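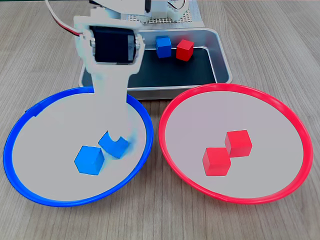 Skilemis arm over the blue plate, with cubes still in the tray.

Boychuk Skilemis teaching kit, 4 out of 5

I bought this in July for $185 to teach cube sorting by hand control. You move a small leader arm and the white arm copies it. I recorded 20 runs in one evening, and 2 had to be thrown out for jerky moves. Setup was easy. The elbow servo has some play — you learn to come down slowly. The printed manual is thin, so use the online one. Would buy again, but I'd like a longer cable.

Aug 15, 2023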